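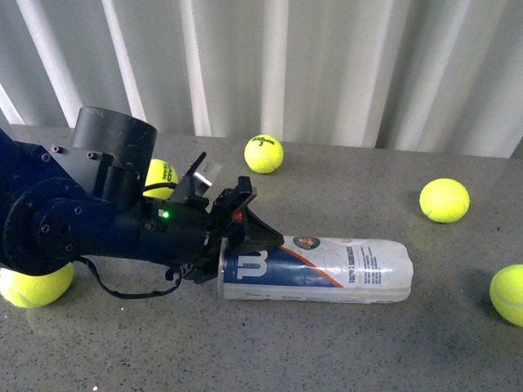
Arm at the tennis ball can, balls still out on the table

Can a robot do pickup chores yet?
I run a small club shop in Lokville. Balls back in cans, cans on shelf, every night. Worth buying an arm or keep paying a kid? Budget up to 700.
Socorro Paucar

Ginevra Bortolotti
Not at that price, no. Picking up one ball, fine. Getting it into a narrow can that rolls when you bump it, diffrent story. Ours took 38 minutes for 11 cans in April and I still had to stand there. Keep the kid.

plevo_fan
get a ball tube, like 2 bucks used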